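Form 12, light vehicles, workshop copy
Estrella Auto Service, Livlow branch
Date of inspection: 05/08/2019
Vehicle: Nurance wagon, automatic, 80 thousand miles on the clock
Reason for visit: yearly check, customer also reports a pull to the left

Marks: OK = pass. W = watch, look again at next visit. F = fix before long trips. X = do not drive.

## Under the hood

- [x] Engine oil level: OK. Dark, due for a change.
- [x] Coolant level: OK. Cap seal is good.
- [x] Power steering fluid: OK
- [x] Drive belt: W. Small cracks on the ribbed side, none deep yet.
- [x] Battery terminals: OK after cleaning. Hold-down bolt was loose and has been tightened.
- [x] Air filter: F. Leaves in the box and the filter is gray all the way through. New one quoted.

## Steering and suspension

- [x] Tie rod ends: OK both sides
- [x] Ball joints: OK
- [x] Front struts: W. Light oil film on the right one. The car still settles after one bounce.
- [x] Sway bar links: F, left front. Knocks when pushed by hand. This is the noise over speed bumps, but it would not cause the pull.
- [x] Alignment: F. Toe is out on the left front. The tire on that side shows wear on its outer edge, so it has been out for a while.

The alignment should be done after the sway bar link is replaced. Both jobs can go on the same visit. If the customer wants to wait on the link, we can still set the toe, but the knock will stay.

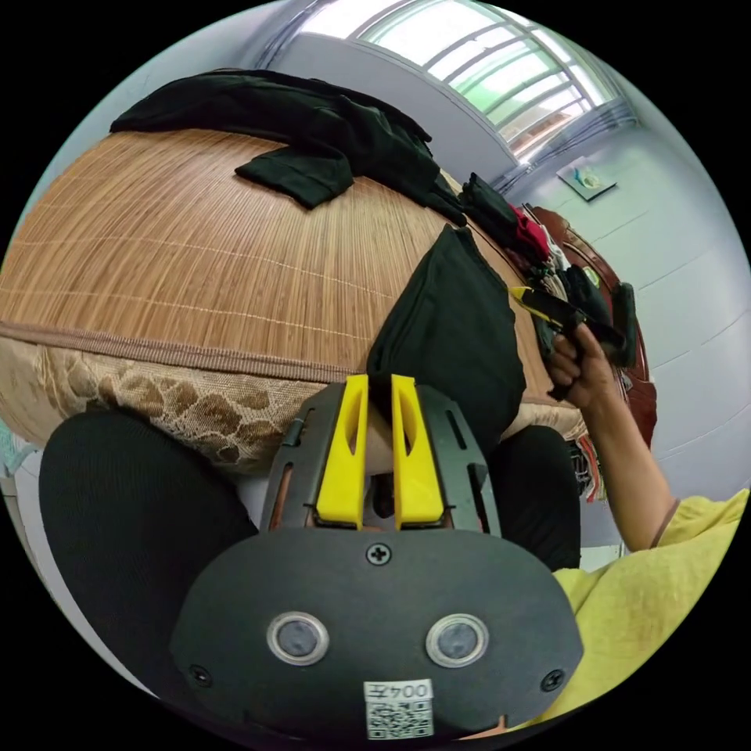
The outer edge of the left front tire is still above the legal limit. Moving it to the rear will get some more use out of it once the alignment is set. Do not rotate before then.

## Tires and wheels

- [x] Left front: W, see above
- [x] Right front: OK
- [x] Left rear: OK. Hadadura all-season, same as the other three.
- [x] Right rear: F. Slow leak at the valve stem, found with soap and water. It was 15 psi under the door sticker. Filled for now.
- [x] Spare: OK, aired up
- [x] Lug nuts: torqued and checked again after the road test

## Lights and glass

- [x] Headlights, high and low: OK
- [x] Turn signals and hazards: OK
- [x] License plate light: F. One bulb out, replaced at no charge.
- [x] Windshield: W. Chip on the passenger side, not spreading.
- [x] Wipers: OK in front. Rear blade is torn and should be replaced.

## Exhaust and underbody

- [x] Exhaust hangers: OK
- [x] Heat shield: W. Rust at one mounting tab, no rattle.
- [x] Fuel lines: OK, dry
- [ ] Undercoating: not checked, customer declined

## Road test

Pull to the left confirmed at 61 mph on a level road, light but steady. No shake in the wheel. Shifts are smooth. The knock from the left front is easy to hear on the railroad crossing.

## Work approved so far

Valve stem, air filter, rear wiper blade. The link and alignment are waiting on a call back. Quote is good through the end of May.

Keys are on hook 3. The wheel lock key goes back in the glove box.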